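Planner's finally talking to the new perception node. Took most of the afternoon, kettle on twice.

Short version: the Foltstead branch was dropping frames whenever the wrist stream got close to a plain surface. White wall, white table, nothing to lock on to, depth goes to mush. Logged 1207 frames this arvo and 1162 came back with a usable pose. Good enough for me. The other lot are all glare or blank wall.

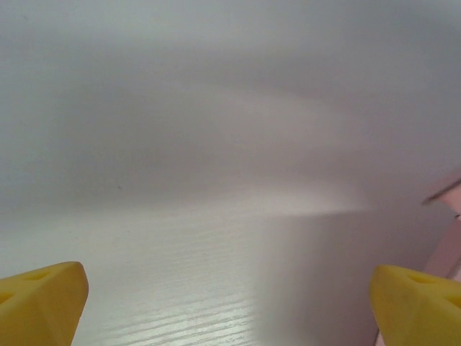
Mebrat Negussie reckons I should stop trusting depth under that distance altogether and just dead-reckon the last bit off joint states. Probably right. I've put it behind a flag for now — default off until I've re-done the hand-eye calibration, which is overdue anyway.

Other stuff. Grasp scoring was favouring the long faces way too hard, so I halved the wiegth and added a penalty for centre offset. Plans look saner. Planning time still spikes to some 3000 ms when both grippers are near the same object, collision checker going through every finger mesh one by one. Ugly.
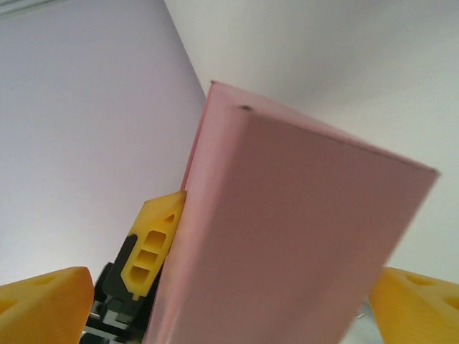 Swapped the meshes for convex hulls and it's back down to 26 ms on the easy poses. Haven't tried the hard ones. The hulls fill in the finger cutouts so it'll be a bit conservative, can live with that.

Still to do: timestamps on the second wrist stream, the yaml mess, and a logger that dosen't fill the disk. Pushing to Rorcombe tonight if the tests go green.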